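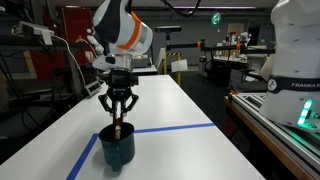
4.2 Software stack and the taped workspace

Reading time: 10 min

Figure 1. Manipulation cell. Blue tape marks the work area; the speckled mug lies inside it, with a slender red-and-white object held by the gripper, its lower end dipping into the mug.

All trials ran on Greva, our control layer, with Kesico doing perception and Titby the planner on top. Three processes, one machine, shared memory between them. We tried a network bus first, dropped it in April. Too much jitter when the point cloud got large.

The tape matters more than it looks. Kesico finds the two blue strips, takes the corner where they meet as the origin, and everything Titby plans is given relative to that corner. No fiducials. If the corner is lost for more than 16 frames the planner holds the arm still and asks for a fresh fix. Crude but it works. An earlier version used a fixed table height and drifted whenever the bench was knocked, which was often.

Placement of a thin object in an open vessel is the hard case. The object hides its own lower end from any camera placed high up, and dark enamel gives poor depth returns. So we do not trust depth inside the rim at all. Kesico fits a circle to the rim, Titby aims for the centre, and Greva goes over to a soft force mode for the last part of the descent. Gains for that mode were tuned by hand, see Table 3. 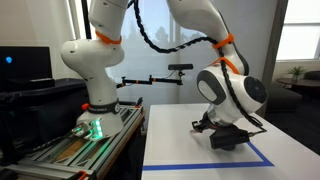
Cable handling needed its own term in the cost function. Without it the planner was happy to wind the wrist round till the cable went tight, then fault. We now penalise wrist turn away from the start pose. Path length goes up a little, faults went down alot. The term is linear; a squared version made no clear difference.

Over the full run we logged 959 attempts, of which 236 needed at least one replan. Most replans came from a lost tape corner, usually when the arm's own shadow fell accross it. Changing the blue threshold per frame helped. Should have done that from the start. Remaining failures are split by cause in the next section, along with the Ki baseline, run on the same tasks with the same start poses.

Contact: Greva project office | © 2018 the authors | Back to top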